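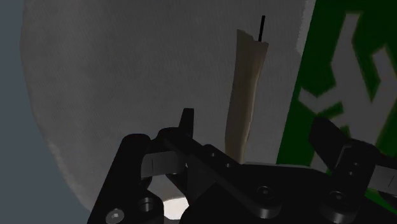 1 March 2018

Open day at Skastwood, notes for the group. Akash and I ran the simulator bench from opening until they switched the lights off. Manju had the real arm next door and can write up her own half.

We used the candle task all day. The gripper comes up to a cream candle with the fingers open, and the visitor steps it in with the keypad. Harsh wanted the mug task, but we dropped that in January after the handle contacts went unstable, and I haven't looked at it since.

Count at the door was 260. About 200 of them stopped at our bench, going by the tally sheet. The run log has 442 attempts. I need to take out the ones where somebody leaned on the reset key — Akash marked most of those.

Problems:
Simulator hung 3 times, always on a reset with the fingers still closing. Restarting took long enough that people wandered off.
Keypad left/right is flipped when you use the wrist view. Pallavi spotted it. Swapped in the config before lunch, not yet committed.
Several people asked how hard the gripper was squeezing. We had no number on screen. Should add a force bar.

A teacher from Clunard stayed a good while and asked for the slides. Omprakash has her address.

The wrist view went over better than the room view, especially with kids. Next time start in it. Make the candle wider for small children, or slow the step down — try both on the old laptop first.

Still to do: return the second monitor to Kocsis, copy the logs off the bench machine.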